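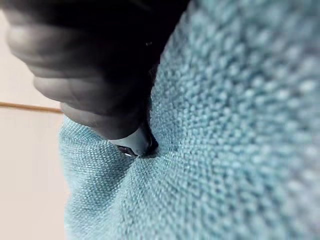 Textile Reuse Pilot, Second Progress Report

Prepared for the Belay small grants desk
Alusance Linen Exchange, Trerkton site
8/22/20

Where we stand

The first report on this grant was cheerful. I have reread it and would not sign it again. It said the sorting room was "on course" and that the blue weave was "a proven line." The sorting room is running, that much is fair. The blue weave has been proven by no test I can find in our files, and a good part of this report deals with that.

The grant pays for three things: sorting donated household textiles at Trerkton, laundering the ones worth keeping, and sending them out to shelters and short-stay housing. Money is being spent at the planned rate. What it is buying is harder to say.

The blue weave

The light blue cloth with the coarse, nubby surface is still the main item we handle. Donors call it toweling, our own intake sheet calls it blanket, and one partner asked whether it was meant for chairs. We never settled the question, and it matters, because a towel and a chair cover get washed on different programs and judged by different faults. I have asked for one name to be used on all paperwork from now on. "Blue weave" will do until somebody shows me a label from the mill.

The argument for it in the application was that a pebbled texture hides wear. I accept that it hides wear. I am less sure this is a benefit to the people who receive it. A thin place in a flat sheet shows up against the light in seconds. On a raised weave like this one the sorter has to press and feel for it, and sorters at the end of a shift do not always press. The complaints we had back from partners were nearly all for thin places.

What we did this period

We washed a trial batch of 100 pieces on the program Astance recommended for us. 80 came through fit to send out. 41 of those had been sent out by the time I closed the books for this report, and the rest are on the shelf at Trerkton waiting for a partner to ask for them.

An 80 percent pass rate sounds good and will probably be quoted. I would ask you to hold off. The batch was picked by hand from the better bags, and the people who picked it also graded it. We kept no record of how the pieces looked going in, so there is no telling which faults came from the wash and which came with the donation. I don't believe anyone set out to flatter the numbers, but this is a weak test and I would not plan a budget on it.

Snagging

Raised loops catch. Rings, zippers, basket edges and rough tabletops will all pull them. The application treated snagging as a cosmetic matter. Partners don't agree, and two of them have said they would sooner have a plain used towel than a better one with pulled loops. Sorting tables at Trerkton have been sanded and covered. It may help. I have seen no drop in pulled pieces yet, though the tables have only been covered for part of the period.

We also stopped the practice of tugging a loop to see if it holds. It was a test that made the fault it was looking for. Pieces are now laid flat and pressed from above, a patch at a time, and folded only after both sides are done. This is slower. The old hourly targets were set under the tugging method and should be thrown out.

Spending

Washing is over its line, sorting is under, and transport is level. The overspend comes from rewashing pieces that had been put through the wrong program, for the naming reason given earlier. I have not asked for the difference to be covered. I would like to see a full period on one program before anyone calls it a fixed cost.

The application also listed a resale income that was supposed to pay for bags and detergent. There has been none. No buyer was ever named in the plan, and I suggest we strike the line and stop carrying it forward.

What we propose before October

Run the wash trial again with pieces pulled from the bags in order, good and bad together. Have them graded before and after, by someone who did not sort them. Limit each sorter to 5 bags a shift so that pressing gets done at the end of the day as well as the start. Ask every partner, in writing, what they use the blue weave for.

If the second trial comes back well below the first, I will recommend moving the remaining money to plain sheets and towels, which partners ask for and which are easier to check. If it holds up, I will say so in the next report, with the grading sheets attached.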